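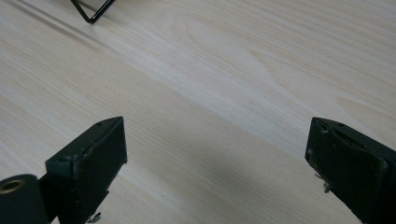 How to Clean and Care for a Light Wood Tabletop

Pale tabletops show crumbs less than dark ones do, but they show grease, tea and ink more. The steps below cover everyday cleaning, the common marks, and what to do once or twice a year. They are written for light wood and for wood-pattern laminate, and the places where the two need different treatment are noted.

What you need

4 soft cotton or microfiber cloths
A bowl of lukewarm water
Plain dish soap, no bleach and no citrus oil
Baking soda
A soft toothbrush
Felt pads for anything with metal feet
Clear paste wax (real wood with a waxed finish only)

Find out what the top is made of

A printed grain can look very close to the real thing, arches and all, so looking at the top surface is not a reliable test. Look at the edge instead. On a solid board the lines on top carry over the edge and show up as end grain on the short side. On laminate the edge is a separate strip, and there is usually a fine seam where it meets the top. Veneer falls in between. It is real wood, but thin, and should never be sanded by anyone who hasn't done it before.

If you still can't tell, check the underside. Laminate tops are often bare particleboard or a plain backing sheet underneath. We sell the Belmont table in solid pine and the Sun table in laminate, and the name is stamped on the crossbar of each.

Clear the table

Take everything off, including racks and stands you normally clean around. Lift them. Thin metal feet will drag a line across a soft board even when the rack is light, and pine is a soft wood. Check the feet before you put anything back. If the coating has worn through, stick on felt pads or replace the rubber tips.

Everyday cleaning

Wipe up crumbs and dust with a dry cloth first. Grit pushed around under a wet cloth is the main cause of the dull patch that forms where people sit.

Put 2 drops of dish soap in the bowl of water. Dip a second cloth and wring it out until it no longer drips. Wipe in the direction of the grain, from one end to the other, overlapping each pass a little. Go over it again with a third cloth and clean water. Dry with the last cloth right away. Do not let a wood top air dry.

For laminate the direction doesn't matter for the surface, but streaks are harder to see if they run with the pattern.

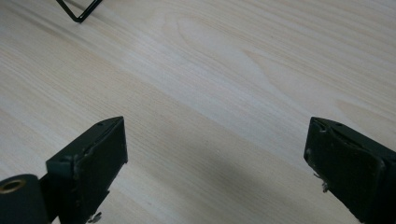
Pale tabletop with straight grain and longer rounded loops.

Check it in low light

Cream-colored surfaces hide smears under a ceiling lamp. Turn the lamp off, crouch down at the end nearest you and look across the top toward a window. Soap film shows as a cloudy band. Move your head from side to side, as shadows can look a lot like a dull spot. If the gray patch moves when you do, or when you put your hand over it, there is nothing to clean.

Marks and stains

Grease: Sprinkle baking soda on the spot, leave it for 6 minutes, brush off with a dry cloth, then wash as above.

Tea and coffee: Mix baking soda and water to a thin paste. Rub lightly with a fingertip along the grain and rinse. On waxed wood this takes the wax off too, so plan on waxing that spot again.

Ballpoint ink: On laminate, dab with rubbing alcohol on a cotton swab. On finished wood, try soap first. Alcohol can cloud lacquer and will strip shellac.

White rings: These are moisture in the finish. Leave them overnight. Many fade without help. If a ring is still there, rub in a little paste wax with the grain and buff.

Dried food in the seams: Soft toothbrush, soapy water, very little pressure. Dry the seam well, especially on laminate, where water that gets under the edge strip swells the board and can't be fixed.

Waxing a solid wood top

Wait 4 hours after washing. Put on a thin coat of clear wax with a lint-free cloth, let it haze, and buff until the cloth slides. Use clear wax only. Tinted wax settles into the grain and turns a blond table yellow in stripes. Do not wax laminate or lacquered tops.

We have used Plovley paste wax in the shop for our own pine tops. Any clear furniture wax will do the job.

Sunlight

Pine darkens as it ages, and anything left in one place will leave a pale outline. Move stands, bowls and table mats every couple of weeks, more often in July if the table is by a window.

Replacement feet and felt pads for Fladix tables are listed on the spare parts page.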